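Orkia Home Backup User Guide
Section 5: Setting Up Your First Full Backup

Welcome back! If you have worked your way through Section 4, Orkia is installed, you have picked a password you can remember, and you are ready for the part that most people bought the program for in the first place. Set aside a quiet evening for this one. The first backup is always the slowest, and it's a lot more pleasant when you don't need the computer for anything else.

Before you begin

You will need:
An external drive with at least 200 GB free (more if you keep a lot of video)
The USB cable that came with the drive
Your Orkia license card, or the e-mail we sent you with the number on it

Note: If your drive already has files on it, Orkia will leave them alone and make its own folder beside them. We still think a drive kept just for backups is a kinder arrangement, and you'll thank yourself later when you go looking for something.

Connecting the drive

1. Turn on the computer and sign in the way you normally do.

2. Plug the external drive straight into the computer. Please don't use a hub or the port on your keyboard, even if it has always worked fine for a mouse.

3. Wait for the drive to show up in your list of drives. An older one may take a minute to wake up, so give it a chance before you start pulling cables.

4. Open Orkia and click Places. Your drive should be listed under Available. Click it once, then click Use This Place.

5. Type a name for the drive. Anything you like is fine, up to 134 characters, though a short one is easier to read on the calendar screen.

CAUTION: If a message asks whether you want to format the drive, click Cancel unless you are completely sure there is nothing on it that you want. Formatting erases everything, and Orkia can't bring it back.

Choosing what to save

6. Click Folders. Documents, Pictures, Music and Desktop are already checked for you.

7. Add any other folders you care about. People often forget their mail folders, their tax program, and that one folder they made years ago called "New Folder (2)" that turned out to hold the whole family reunion. Take your time here, poke around a little, and see what you find!

8. Leave Programs unchecked. Programs need to be installed again from their own discs or downloads, and a copied folder won't run.

Note: Orkia handles folders holding up to 2000 loose files without slowing down. If you have a giant photo folder with more than that in it, splitting it up by year will make the first backup go faster.

Running the backup

9. Click Start. The bar at the bottom will creep along, stop for a bit, and then jump. This is normal.

10. When you see All Saved, click Check Copy. Orkia will read everything back and compare it with the originals.

11. Click Eject and wait for the message before you unplug the drive.
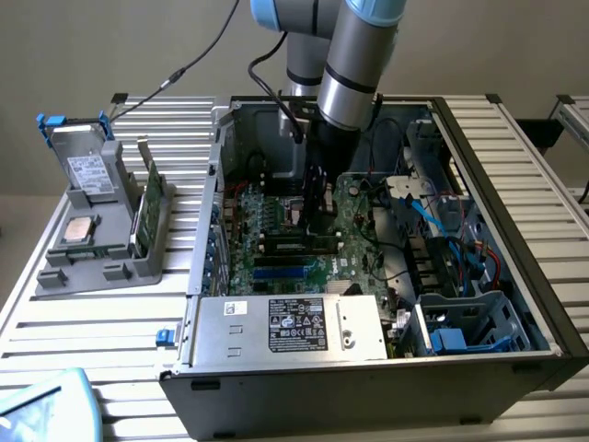

Once you have one good copy, think about where it's going to live. A drive that sits on the same desk as the computer will go through the same spilled coffee and the same leaky ceiling. A drawer in another room is better, and a relative's house is better still (take a pie along and make a visit of it).

12. Click Calendar and choose how often you would like to be reminded. Weekly suits most households. You can change this whenever you want.

If something goes wrong

"Place not found." The drive has gone to sleep or come loose. Unplug it, wait five seconds, and plug it in again.

"Not enough room." Click Old Copies and remove the oldest one. Always keep at least two.

"File in use." Close your mail program and your web browser, then click Try Again.

Section 6 covers getting your files back, including onto a different computer.

Guide last revised 7/11/22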